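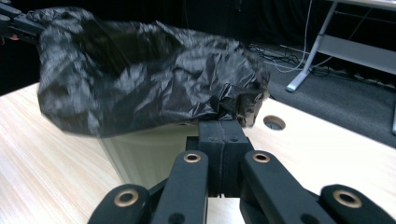 Service Robotics Group, Department of Mechanical Engineering

4.2 Bag handling with the Hundix hand-held kit

The Hundix kit is sold as a pair of hand-held grippers with a camera on each, together with software that turns recorded motion into training data for a two-arm robot. We reviewed it on household tasks with soft materials, where most kits we have tried lose track of the object. Figure 4 shows the bag task from the camera of the right gripper. The other gripper holds the upper left end of a black garbage bag, and the plastic hangs over the rim of a translucent container on the table.

Figure 4. Bag task, right gripper view. The finger pads are together, with their tips at or close to the underside of the bag.

Two operators, Vilja Hämäläinen and Abbas Shojaei, recorded 203 runs of this task. The software rejected 79 of them. Most rejected runs had long stretches in which glossy plastic filled the view and the position estimate drifted. Turning down the overhead lights helped a little. Matte bags were not tested.

The four-arm finger linkage opened and closed smoothly through the whole review, and we replaced no parts. Thin plastic was harder to pick up from a flat surface than from a fold, and both operators soon learned to go for the folds. Shojaei found the trigger stiff after long sessions. The supplier, Buslow, offers a softer spring, which we did not order.

Export to our own training code took one command per session. The manual leaves out the time offset between the two cameras, so we measured it ourselves (see Section 4.3). Support answered our question on this point, but the reply covered an older version of the software.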